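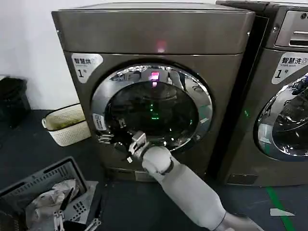 4.2 Opening and loading the dryer

Laundry was the longest of the chores we tested, and the dryer door was where most of the runs were lost. Each run began with the robot standing at the machine and ended when the door was shut with the load inside. A run was stopped if the robot needed help from the operator, Jadwiga Borkowska, or if it went over the time limit of 905 seconds. We made 400 runs with the Trisen controller and the same number with the Kolell controller.

The door is hard for two reasons. Its rim is curved and polished, so the edge that has to be found is covered in reflections of the room, and the window inside it is dark. The depth readings there are poor. The position of the fingers also matters a good deal. In Figure 4 one gripper is at the lower left of the chrome rim, while the fingers of the other are close to the grey basket of white and light grey cloth. Contact of this kind does not show that the grip will hold, and we did not score it as a success.

With the Trisen controller, 36 runs were stopped before the door had moved at all. Most of these were slips on the rim. Kolell slipped less often but took longer to settle on a grip, and it was more likely to run out of time during loading. Neither controller dealt well with items that hung over the side of the basket. When a sleeve or corner was trapped in the door, both tended to push again with the same force.

Krajewska and Borkowska reported a similar pattern for cupboard doors in the Fairweather kitchen tests, where plain handles gave little trouble and smooth edges gave a great deal. Our results agree with theirs. A person doing the same job feels for the edge and changes grip without looking, and our robot had no useful sense of touch at the fingertips.

We therefore count dryer loading as a chore that can be done under supervision but cannot yet be left to the machine. Folding is treated separately in Section 4.3.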